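6. Recording demonstrations with the two-arm station

This section covers recording a pick-and-place task by remote control on the Jarano station. It assumes that both arms have been mounted and leveled (Section 3), that the leader arms are paired (Section 4), and that the grippers have been zeroed (Section 5). If either gripper has been removed or refitted, repeat Section 5 before recording.

The reference task is "animals to bin." The operator places toys from the table into the blue bin, using the arm nearer to each toy. Other tasks follow the same procedure with a different task file.

CAUTION: Keep hands off the table while the arms are enabled. To move an object by hand, press HOLD on the pedal box and wait for the tone.

6.1 Preparing the table

1. Clear the table. Remove tools, cable ties and packaging.

2. Place the bin between the two arms, closer to the front edge than to the wall. The long side faces the front edge.

3. Place one toy animal on each side of the bin. Both toys must stand upright. Vary their position and heading between episodes, but keep them within reach of the arm on that side.

4. Select the starting state of the bin in the task file. "Empty" and "Preloaded" are both valid. For Preloaded, put one toy in the bin before the episode starts.

Note: A preloaded toy close to the bin in color is permitted. Tag these episodes "low contrast" so that they can be filtered later.

5. Switch on the overhead light and close the blinds. Do not change the lighting within a batch.

6.2 Checking the cameras

1. Open the Plivard recorder and select Views. The head view and both wrist views must be live.

2. In the head view, confirm that the whole bin is visible with the arms at the start pose. A toy may be partly hidden by an arm at the start of an episode. It must come into clear view in at least one camera before the grasp.

3. In each wrist view, open the gripper fully. Both finger pads must be visible at the bottom of the picture. If only one pad is visible, the camera bracket has rotated. Loosen the bracket screw, turn the camera until both pads show, and retighten.

4. Check the frame counter. A counter that stops for longer than 500 ms indicates a dropped stream. Reseat the cable at the camera end first.

Note: The wrist view tilts with the wrist. A sloping table edge is normal and needs no correction.

6.3 Taking control

1. Sit with both leader arms within easy reach and your elbows supported.

2. Move the leader arms by hand until they roughly match the pose of the follower arms. The recorder shows the mismatch for each joint as a bar.

3. When all bars are green, press ENGAGE and hold it until the tone sounds. The follower arms then track the leader arms.

4. Open and close each trigger once. The corresponding gripper must follow. If the left trigger moves the right gripper, the leader arms are paired the wrong way round. Release ENGAGE and return to Section 4.

CAUTION: Do not engage with a bar in the red. The follower will move to close the gap as soon as tracking begins.

6.4 Recording an episode

1. Bring both grippers to the start pose, jaws open, clear of the table surface.

2. Press RECORD. Hold still until the timer starts.

3. Lower one arm toward the toy on its side. Approach with the jaws fully open and align the pads with the body of the toy. Avoid grasping by the legs, which lets the toy swing during the lift.

4. Close the jaws. Squeeze the trigger smoothly over its full travel. Do not pump it.

5. Lift until the toy clears the rim, carry it over the bin, and lower it before opening. Dropping from above the rim is recorded as a fault in the reference task.

6. Withdraw along the path used for entry. Keep the other arm outside the bin until the first has cleared the rim.

7. Repeat steps 3 to 6 with the other arm.

8. Return both arms to the start pose and press RECORD again to stop.

9. Mark the episode KEEP, RETRY or DISCARD. RETRY saves the episode and flags it as containing a recovery, for example a second grasp after a slip. Use DISCARD only if the arms collided, a stream dropped or a hand entered the work area.

Note: Pauses of up to 3 seconds are acceptable. Longer pauses should be trimmed in the episode editor.

6.5 Batch size and storage

A standard batch is 220 episodes. Batches may be split between operators, provided that each operator enters their own initials at login. The recorder writes to the local drive and copies to the Dreltemton server when the station is idle. Do not shut down while the copy light is flashing.

6.6 Fault codes

E-12: Joint mismatch too large at ENGAGE. Realign the leader arm.
E-31: Gripper current limit reached. Open the trigger fully, then continue.
E-669: Time stamps differ between cameras. Stop the batch, restart the recorder and discard the last episode.

If E-31 repeats on the same gripper, check the linkage for trapped debris. Cut power to the arm before touching the fingers.

6.7 Reference views

Reference task, head view and wrist view, grippers open near the bin.
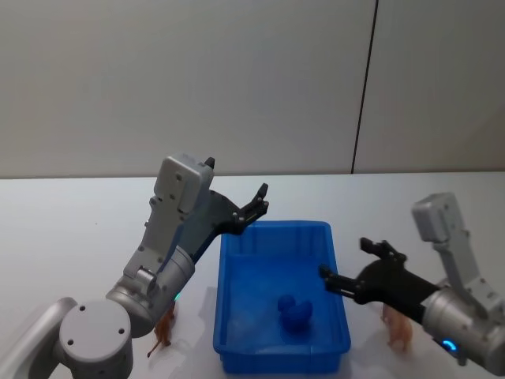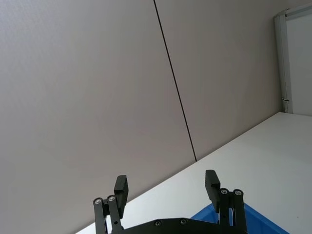
Section author: Rokeya Pramanik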